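**19 September 2020 — Skerkcombe, upstairs bench notes**
Finger comparison on the hand-held units, mug tree task

Carrying on from the July notes. The question is still which finger to freeze for the Prover task set: the flat Vanags finger with the bonded pad, or the curved soft finger. July was all boxes and bottles and the two came out close enough that it came down to who was holding the tool. Glass and handles should separate them.

**Setup**

- Two hand-held units, left and right, same housing. Curved soft fingers on both for the first block, Vanags flats on both for the second.
- Marker cube on top of each unit. Pose from the cube, headset on the operator for the head view.
- Clear glass mugs, plain, one handle each. Weighed one at 341 g on the kitchen scale.
- Light wood mug tree, pegs at two levels. Base not fixed down.
- Logger is the Skosaletti box, firmware unchanged from July.
- Jaw opening read from the encoder in counts. Fully closed and fully open recorded at the start of each block, and again at the end because of the drift we had last time.

Zero check before the first block: left unit fine. Right unit read 811 counts closed where the sheet says it should be under 800. Reseated the fingers, same reading. Backed off the closing screw a quarter turn, re-zeroed, carried on. Note for whoever uses the right unit next: do not copy the closed value from the July sheet, it is wrong for this finger set.

**Block 1, curved soft fingers**

Task is pick the mug off the table, bring it to a peg, hang it by the handle, let go. Then the reverse. Either hand, operator's choice for the first part, then alternating.

Picking is easy. The finger closes on the body of the mug and takes up the curve without any fuss about angle. Off-center grasps pull themselves in as the jaw closes. I could come in a good way off line and still lift clean. No slip on dry glass at any point. With the outside of the mug wiped down with a damp cloth there was a small rotation on the way up, perhaps a few degrees, and then it held.

Hanging is where it gets worse. Once the finger has wrapped, the mug is held well but not stiffly. Touch the handle to the peg and the mug yaws in the grip before the handle slides on. The operator sees this and corrects, so the task gets done, but the correction is in the wrist and the recorded tool path is then not a path that would work with a stiffer finger. Worth remembering if we ever mix data from the two sets.

Second thing with the soft finger: release. The rubber holds on to the glass slightly as the jaw opens. With the mug already on the peg, that pull is enough to swing it. Opening slowly helps. Opening in two steps, a small crack and a pause and then the rest, helps more. I wrote the two-step release into the operator sheet and the remaining runs were better behaved.

Third, the tree. It is light and it walks. Pressing a mug onto an upper peg moves the base toward the far side of the table, and after several runs the start position is not the start position. Tape under the base would fix it. I left it free for this block on purpose, as the task definition says unfixed, but I want to argue about that.

**Block 2, Vanags flats**

Flat finger on a round body is two contact strips and nothing else. You have to come in square. Coming in off line, one pad lands first and pushes the mug along the table until the other one catches up. It still lifts if you commit, but the mug is then sitting at the edge of the pad and I would not trust it over a hard floor.

Grip force has to be higher for the same hold. The trigger gets tiring. My notes for this block get shorter toward the end for that reason.

Hanging is clearly better. The mug goes where the tool goes. Handle meets peg, handle slides, done. Almost no yaw. Release is clean, no drag on the glass, no need for the two-step opening.

Handle grasps (one finger through the handle, one outside) were only practical with the flats. The curved finger is too thick to get through the handle without tilting the mug first. Not in the task definition, though operators keep reaching for it and we should decide whether it is allowed.

**Camera on the tool**

Same wide lens on both units. Three things noted.

1. Near field. With the curved fingers closed around a mug, the mug body sits right over the slot and you can still see the rim and a bit of table underneath through the gap below it. Good for knowing that you have it, poor for depth. Glass against a pale table gives very little edge except at the rim.
2. Exposure. Windows are at the far end of the room and the tool swings past them. Auto exposure pumps when it does. Locked it by hand for the last part of block 1 and all of block 2. Locked is better for us. The window side clips and I do not care.
3. Lag between the tool camera and the cube pose. Still there. I tapped the tool against the table edge at the start of each run so there is something to line up on. With the Skosaletti box cold the offset wandered for the first 300 seconds and then settled. Warm it up before the first run.

Curved set, tool views:

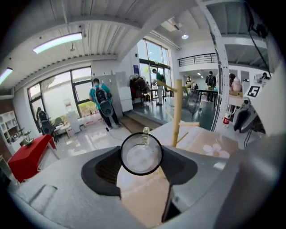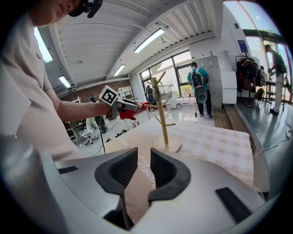
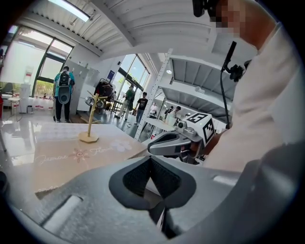 Pulled 200 frames at random from the curved block and went through them for one thing only, whether I could tell the handle direction without looking at the frames on either side. On the table, usually yes. In the grip, often no. The pads wrap enough of the body that when the handle is turned away you are guessing from a faint line in the glass. The flats hide less. If the policy is going to need handle direction from the tool view alone then this matters more than the yaw problem, and I would want a colored mug in the set as a control.

Also looked at whether the marker cube on the other unit stays readable from the tool camera. It does when the second operator's tool is near the table and faces our way. Tilted far over, one face gets too thin to decode. The pose comes from the room cameras so this is a nice-to-have. I would still turn the cube a little on its mount if we redo the print.

**Wear and mechanical**

- Soft fingers: small shiny patch on the inner face of the left unit, right finger. No tearing. Wiped with alcohol, patch still there. Grip unaffected as far as I could feel.
- Vanags pads: one corner starting to lift on the right unit. Pressed it back down, it will not stay. Needs re-bonding before the next session.
- Right unit closing screw backed off, see above. Paint mark added so we can see if it moves.
- Cable strain relief on the left unit is loose again. Same screw as in July. Thread lock this time.
- End-of-block zero on the right unit had drifted by a few counts, left unit had not. Suspect the screw, not the encoder, but have not shown it.

**Where I have got to**

Leaning toward the curved finger for the main set, on the strength of picking. Most of the objects on the Prover list get picked up and put down, few get hung on anything, and untrained operators are going to come in off line all day. The flats punish that.

Against it: hanging, and the view of the handle. The yaw might be cured with a stiffer backing strip in the same finger. We have the mold. Harder rubber alone I doubt, as that loses the wrap, and the wrap is what makes the finger worth having.

Do not want a mixed set, curved left and flat right. Tried it for a few runs at the end out of curiosity and it was unpleasant to use. The two hands want different approach angles and I kept bringing the wrong one. The runs are in the log folder marked "mixed" and should stay out of any counts.

**To do**

- Re-bond Vanags pad, right unit
- Thread lock, left unit strain relief
- Print backing strip, two thicknesses, fit to one pair of curved fingers
- Repeat hanging runs with the strip, base taped, then base free
- Colored mug, same shape if we can find one
- Correct the closed value on the zero sheet and date it
- Ask for a ruling on handle grasps
- Exposure lock on by default in the capture script — at present it resets on every restart and I missed it once

Open question, parked: grip force is only inferred from the jaw opening and a guess at pad stiffness. For the soft finger that guess is poor. A thin film sensor under one pad would settle it, but it would also change the pad. Could be done on a spare pair, kept out of the data, just to get the curve of opening against force once. There is a spare pair in the second drawer, untrimmed.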